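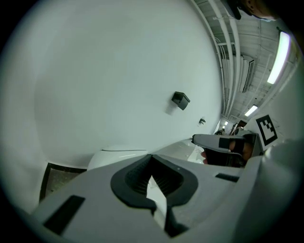

18 March 2025
Pollel kit, evaluation, second session. Toilet bay at Irnell.

Picked up where we left off, at section 9 of the Povero manual, "Everyday Environments." The brochure version of an everyday environment is a kitchen with a bowl of lemons. Ametepe is a bathroom cleaning project, so ours has a toilet in it.

What we are trying to decide: do we buy a second pair of grippers and the support plan, or send the loaner back and go on using our own. The quote is good until August. The support plan costs more than I would like and covers "wear items," which the manual defines on a page that isn't in our copy. Have asked for the page.

Setup. Charged both grippers overnight, both came up full. Pairing took three tries on the left one and one on the right. The app says "Great job!" either way. Calibration is still the slow part: 19 minutes by the wall clock against the "quick start" in the quick start guide. Most of that went on the left gripper, which wanted to be shown its marker cube from an angle that my wrist does not offer. Holding it upside down and turning my whole body worked. Wrote that on a piece of tape and stuck it inside the lid of the case.

Harness. Better than last session now that the shoulder straps are let out properly. I had been wearing it like a school backpack, which was wrong, and my neck had told me so. Buckles are fine. Someone taller should try it before we sign anything. Sleeves need to be pushed up or the cuffs get into the grip.

Tasks, in the order attempted:

Seat up, seat down. Good. The fingertips get under the edge without much fuss if you come at it from the side. Coming from the front, you push the seat around and feel stupid.

Lid. Fine going up. Going down, I let go early a couple of times out of habit, because that's what I do at home. Marked those takes as bad. Note for the protocol: hold on all the way.

Wiping the rim. This is the one we care about, and it's where I started to have opinions. The V in the jaw pad holds a sponge well and a thin cloth badly. The cloth creeps down into the notch and then you are wiping porcelain with a gripper. Folding it over twice helps. Our old pads don't have the notch and are worse at everything else.
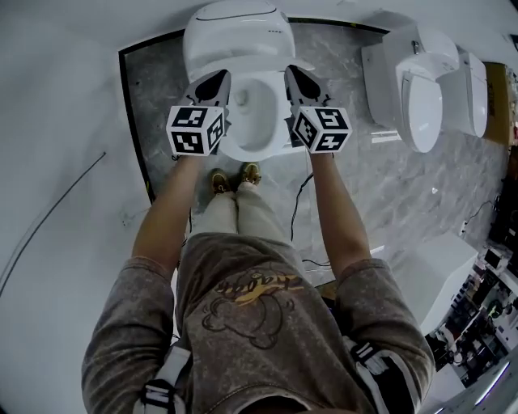 Reaching into the bowl with both hands is awkward for a different reason. The cubes stick up behind the fingertips, and when you bring the two grippers together over the opening they want to occupy the same space. You end up with your elbows out like somebody carrying a tray. It can be done, it's just slow, and every take looks like a person who has dropped a phone. I tried working with one gripper parked at the side of the seat and the other doing the job, and switching over halfway. Less knocking. Suggest we make that the standard for anything inside the rim.

Tracking. The app gives a quality score after each take. Povero recommends keeping anything above 80. Nearly all the seat takes passed. The bowl takes were all over the place, and I can't yet say if it's the cubes blocking each other, the glare off the white surfaces, or me. Next time run the same task with the nearest light off and see what changes. Also try matte tape on the rim, which nobody who has to peel it off will thank me for.

Cables. Stepped on the black one by the toilet base again. The kit is described as untethered and the grippers are, so I can't blame Pollel for the floor. Still, we need to route those along the wall before two people are in the bay with grippers in their hands.

Storage. Over 200 takes on the card counting last session, and the card did not complain. Export to our format did complain. The timestamps come out in the app's own time, which is not local time or any time zone I could identify. Sent Povero a ticket. Got an automatic reply thanking me for my enthusiasm.

Where I've landed so far: buy the grippers, skip the plan, keep arguing about the cubes. I'd pay extra for a smaller cube. The pads should be sold separately and for all I know they are, on the missing page.

To do:
taller person in the harness
light off / matte tape comparison
cables along the wall
second toilet, same tasks, lid closed at start
chase Povero on timestamps and the wear items page
new sponges, the thick kind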